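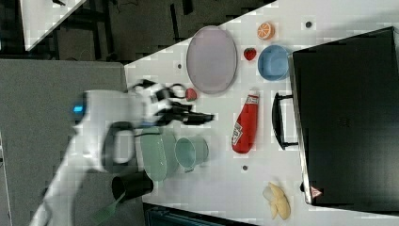

Andix gripper kit — tabletop bundle, worth it?
Thread in: End effectors and kits

sestgate_rh
Quote from Andix is 3843 for the kit: articulated gripper, wrist bracket, cable set, and a license for 2 seats. We already have the arm. The work is kitchen pick and place, meaning plates, cups, a squeeze bottle, play fruit. Has anyone run it longer than a demo?

n_awasthi
We have had it since February. Cups on their side are fine if the approach comes in at the open end. Shallow plates are the weak case. The fingertips need a rim to get under, and a flat rim on a flat table gives them very little. I would not buy it for plates.

gilmartin_u
Disagree on plates. Drop the closing speed to 26 percent and come in almost level with the table. Our success rate went to 80 percent on oval plates. The default profile is tuned for boxes.

n_awasthi
80 percent over how many tries, and with the arm starting from the same pose each time? At that speed our cycle time doubled.

gilmartin_u
Same start pose, yes. Cycle time was not a requirement for us.

loturero
Cable routing is my complaint. The supplied cable is too long for a short arm and the kit has no clips. You get a big loop past the elbow and a tail across the work surface. Ours ended up over the fruit. 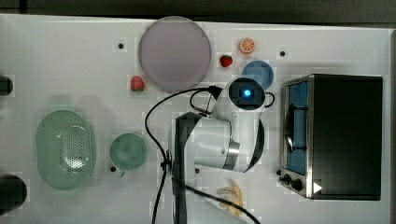

sestgate_rh
Noted on the cable. Does Andix sell a shorter one?

loturero
They do, as a separate line item. Ask for it before you sign — adding it later took weeks for us.

treloar_af
We use a Treloar bracket with strain relief and the stock cable. It holds up, but you lose some wrist rotation. Check your joint limits first.

n_awasthi
Also ask whether the license is tied to the controller. Ours is, and a controller swap meant a new key.

sestgate_rh
Will ask for the short cable and the license terms in writing. Still undecided on plates. Gilmartin, can you post the profile?

gilmartin_u
Sent by message. Change the approach angle before you touch the force limit.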